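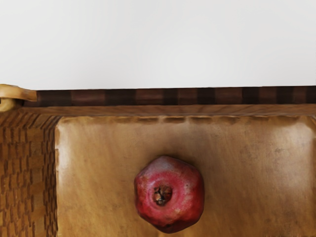 Pomegranate in its tray, crown up, as rendered in the simulator.

Linilum is looking for 12 people to come to the Orura open day and tell a robot arm what to do with fruit.

You need no experience. In fact we have plenty of people with experience, and they are the problem – they know what the machine likes to hear. We want visitors who will ask for the pomegranate the way they would ask at a market stall, change their minds halfway, and mumble.

The visit lasts 45 minutes. You will watch a short demonstration by our colleagues from Vekus, then take a seat at one of the Sakai screens and give spoken instructions to the simulated arm. Everything you handle is simulated too, so nothing can be dropped on your foot. After that there is a form, which is longer than we would like, and tea, which is better than you might expect.

We have run the fruit tasks more than 700 times among ourselves and can no longer judge whether the arm is being careful or merely slow. Your opinion on this would be welcome.

You should be 18 or over, happy to have your voice recorded, and able to sit through a fan noise we have stopped noticing. Travel within the city is paid back on production of a ticket.

To apply, send us up to five lines about yourself through the contact form by September 22, 2023. Please put "Orura visit" in the subject box. Those who put "fruit" will probably be found eventually.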